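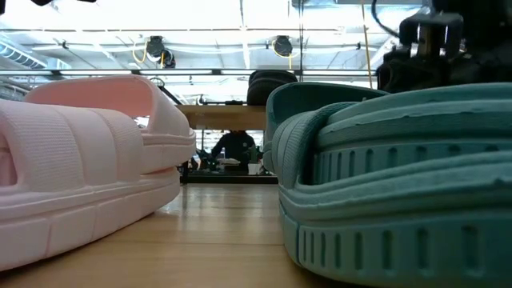
The Slide Takes Over the Front Hall

Print this article | E-mail this article
14 comments | 76 shares

Most closets have a plan for shoes with laces. There is a rack, or a row of cubbies, or the box the shoes came in. Slides get none of that. They come off at the door, one foot and then the other, and they stay where they land until somebody needs to take the trash out.

That was fine when a household owned one pair. Tarun Sachdeva, who runs a small home goods shop called Kravets on the main street in Clatedton, thinks those days are over.

"People come in for a coat hook and end up telling me about their slides," he said on a Thursday morning, before the shop opened. "One pair for the house, one for the yard, one for the pool. Then the kids have theirs. They want to know where to put them all."

The shoes themselves have changed. The old shower sandal was a flat piece of foam with a strap across it, and you could slip it under a door. The newer kind has a thick, molded sole and a broad strap that stands up in a high arch. Comfortable, by most accounts, but it takes up a lot of air. Two of them stacked sole to strap are as tall as a winter boot, and they slide off each other if you look at them wrong.

Ordinary shoe racks don't help much. The tilted kind, with two metal bars per tier, was built for a shoe with a heel to catch on the back bar. A slide has no heel. It rides down the bars and drops off the front. Cubbies are better, but many are cut for narrow dress shoes, and a wide strap has to be squashed to fit.

What Sachdeva sells instead is a low shelf. It is a single flat board on two thin metal legs, and it holds footwear at a height where you can reach it without bending far. He stocks a version from Hurnus, a furniture maker two towns over, and says it was meant for plants and kitchen counters. Customers started putting it by the door.

"I didn't tell them to do that," he said. "A woman sent me a picture. Then I put one in the window with slides on it and sold out of them by the weekend."

A shelf like this works for a couple of plain reasons. The board is flat, so a thick sole sits on it without tipping. The space underneath stays open, and that is where the second row goes, usually the pairs that get muddy. You can also sweep under it.

How you set the slides on the board matters more than you might think. Side by side with the toes facing out is the neatest, but it uses up the board fast. Nesting them, with one tucked sole first into the other, saves width and gives you a bundle you can grab with one hand. Heel to toe is a good middle choice for big feet.
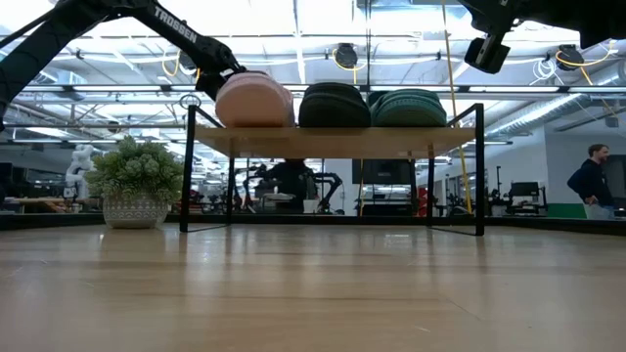

Do slides need to be stored in pairs?

It helps, mostly for speed on the way out the door. A nested pair takes up about the width of one shoe and keeps the left from wandering off without the right.

Color is the other half of it. Lenni Nurmi shares a house in Clatedton with five other adults, and at one point every one of them owned black slides. Sizes were stamped on the bottom, where no one looked. For most of a winter he wore a left that was a size too small.

In December the house agreed that each person would pick a color and stick with it. Nurmi got teal. One of his roommates took pink, and a third held out for black and was allowed to keep it, as long as she was the only one. He says the arguing stopped inside a week.

"You see a pink one under the couch, you know whose door to throw it at," he said.

The house keeps its shelf just inside the back door, next to a small succulent in a pot. Nurmi's rule is that the shelf is for slides in use that week. Everything else goes in a bin in the basement. When the board is full, the next person to come home has to carry something downstairs. He admits this is not always followed.

For anyone setting up a spot like this, Sachdeva has some advice that costs nothing. Lay out every pair you want to store on the floor first, the way you would want them to sit, and measure that. Most people measure the wall and buy to fit the wall, then find they are one pair short. Measure the depth too. Large slides will hang past the front and back of a shallow board. They won't fall if the weight is in the middle, but in a narrow hall you will kick them.

Wood tops look nice and need a little care. Rinse the soles and let them dry before they go up, or grit will work its way into the finish. A wipe with a damp cloth once in a while is enough. Sachdeva uses a mild soap called Flillance on the boards in his shop window and says any dish soap would do the same job. For the slides, he suggests an old toothbrush. The grooves along the side of the sole and the ribs across the strap hold on to dirt, and a cloth just passes over them.

Keep them out of direct sun as well. Many slides are made of foam, and foam can shrink or curl when it gets hot. A back porch in July is a bad place for them, and so is the floor next to a heating vent.

Then there is the question of how many to keep. Sachdeva would not give a number. He did say that when he cleared his own hall closet he found slides he had not worn since he moved in, including one with no mate, and that he put the single in the trash and felt better right away. Pairs with life left in them can be washed and given away. Check that both straps are sound and the tread isn't worn flat.

Once the extras are gone, it is worth leaving part of the shelf open. Guests take their shoes off too, and a full shelf means theirs end up in the middle of the floor. Nurmi's house tries to hold one end of the board free for that. On a good day it stays that way until dinner.
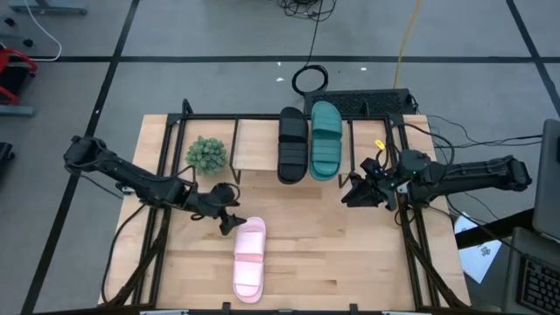
Black and teal slides on the shelf, with the left half left open and a pink one on the table.

The Hurnus shelf is back in stock at Kravets, according to Sachdeva, in the one size. He has asked for a longer board. The maker told him it would need a third leg in the middle, and they are still talking about it.

Print this article | E-mail this article
14 comments | 76 shares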